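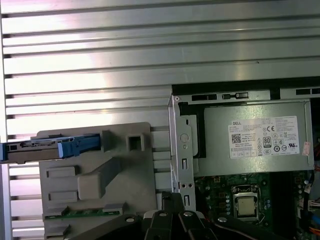

**Desktop refurbishment, Gredwood workshop: progress to the end of January**

The grant covers the repair and reissue of 400 office desktops received from the Pavon depot. This report deals with strip-down, storage and power supplies. Software and delivery will be reported separately.

**Strip-down**

Side panels are removed at the first bench and the interior is checked before any part is taken out. Drive trays are withdrawn from the plastic cage by the coloured handle, labelled with the unit number and sent for erasure. Bracket screws stay with the chassis. Some early units lost screws between benches, and a parts tray now travels with each machine.

**Drives**

Erasure is running behind plan. The Ccori bench handles one batch at a time and 60 drives are waiting. A second erasure station has been ordered from the existing equipment budget.

**Power supplies**

Each supply is load-tested in place. The rating label is read first, and the efficiency mark, where there is one, is entered in the register. Units that fail are replaced as a whole – the workshop does not open supply casings.

**Boards**

Sockets are inspected under a lamp with the retention lever raised. Bent contacts are the usual fault. Affected boards are set aside for spares, and their memory is tested and returned to stock.

**Spending**

Consumables are within budget. Antistatic bags were under-ordered, and a further 800 have been requested.

**Next period**

- Clear the drive backlog.
- Finish load tests on the second Pavon consignment.
- Send the first completed machines to the Istamau site, subject to storage space there.

The Istamau store has yet to confirm its shelving dates. A delay of two weeks can be absorbed at Gredwood.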